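The capsule pantry, and why I'm not buying one

Gritura wants me to decant my food. Their booklet came through the door in January, and it says a household that moves everything out of its packets and into matching tubs will save $917 a year on groceries. I read that line twice at the kitchen counter and then went looking for the footnote. There isn't one.

I've been suspicious of home organizing advice since we lived on Favthorpe Street and I paid $100 for a set of clear jars. They looked great. Then I found out that flour comes in a bag slightly bigger than the flour jar, so I had a full jar and a sad clipped bag behind it, and now I was storing the flour twice. Same with the rice. I also threw out the packets, which meant I threw out the cooking times and the dates.

Wolfram Schwerdtfeger, whose newsletter I read mostly to argue with, is a believer. He says he emptied every cupboard on a Tuesday and hasn't wasted a thing since. Fine. He also says he started writing a shopping list that same week. I'd like to know which of those did the work, and so should he.

My guess is the list. If you look in the cupboard before you go to the store, you buy less. You can do that with food in torn cardboard. The Ocampo system, which the booklet also pushes, has 2 sizes of tub and a label maker, and as far as I can tell its real trick is making you take everything out once and see that you own four cans of chickpeas. 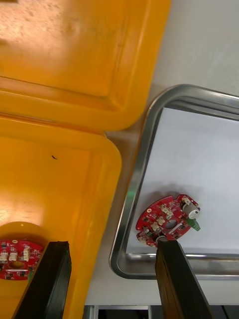 Does putting dry food in sealed tubs make it last longer?

Some of it, a little. Crackers and cereal stay crisp longer with a tight lid, and pantry moths have a harder time getting in. Dried pasta and white rice keep for ages in any dry cupboard, so a tub won't change much there.

I did keep one of the old jars for brown sugar. The rest went to my sister in Carnness, who keeps buttons in them.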